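I bought the Prellberg shelf liner for my kitchen cabinets in April, and I am quite satisfied with it. One roll was enough for 17 shelves. It cuts easily with normal scissors, but the smell stays for two days — open a window.

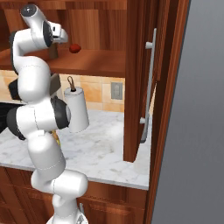

Brenda Lagos wrote to me that hers curled at the corners after one month. Mine did not, but I left it flat under books for a night first. Four stars from me, the price is a little high.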